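Two grippers, one old Dell

30 September 2018

I said I would write up the gripper comparison when the second one had been on the arm long enough to be fair to it, and it has now had as many runs as the first. Both were bought with my own money. The first is the Pakitz two-finger, which I have had since January. The second is the Wevside, which cost more and came with a much thicker manual.

The arm is the same small Zustano as before, and the controller is the Ayala board I moved to last winter. I changed nothing else between the two sets of runs. Same speed limit, same starting position, same lamp over the bench.

The job is taking parts out of a desktop PC and putting them back. I picked it because a computer case is an awkward place to work. There are walls on all sides, cables that move when you touch them, and metal that throws the light back at the camera. A gripper that does well picking blocks off a mat can be hopeless in there. The Pakitz was very good with blocks.

I logged 1,927 attempts in all, of which 913 were with the Pakitz and the rest with the Wevside. An attempt is one reach, one grip and one lift or pull, and it counts as a failure if I have to step in.

The wrist camera sits close behind the fingers on both. I had hoped to leave it in one place for the whole test, but the Wevside body is longer and I had to make a new bracket, 17 mm further out. That gives a slightly wider view of the board and a worse view of the fingertips. The processor socket is the part I look at most, as the fingers have to come down next to the retention lever without knocking it. The power supply overhangs one side and its label glares badly under the lamp.

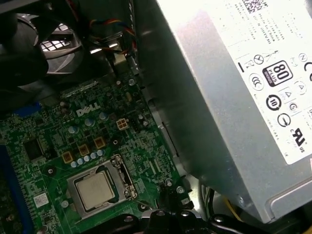 Can you use a cheap hobby gripper for this kind of work? For connectors and loose screws a cheap one will do, provided the fingers are narrow and you can set the closing force, but for anything heavy or slippery you will want something stiffer.

The Pakitz has thin fingers and gets into gaps the Wevside can't. Its trouble is flex. When it pulls on a tight plug the tips spread apart and slide off, and turning up the force only makes them bend sooner. I glued strips of rubber to the inside faces in spring, which helped until the strips started to peel.

The Wevside hardly bends at all. It held on to memory modules much better, and it lets go cleanly. Against that, it is wide, and I had to rewrite the approach path for nearly every part so that it came in at a tilt. It is also heavier, and the Zustano sags a little at full stretch. I put a correction in the Ayala settings for that. It took me 27 tries to get a number I was happy with, and I would still like to measure it properly with a dial gauge.

Noise is worth a mention if you work at home. The Pakitz whines while holding. The Wevside clicks once and goes quiet.

For now the Wevside is staying on the arm. I have kept the Pakitz for small cables, and I am looking at a quick-change plate so that I can swap them without getting the hex keys out. The one I want is out of stock, so the next post will probably be about lighting. I have a sheet of diffuser film to try over the lamp first.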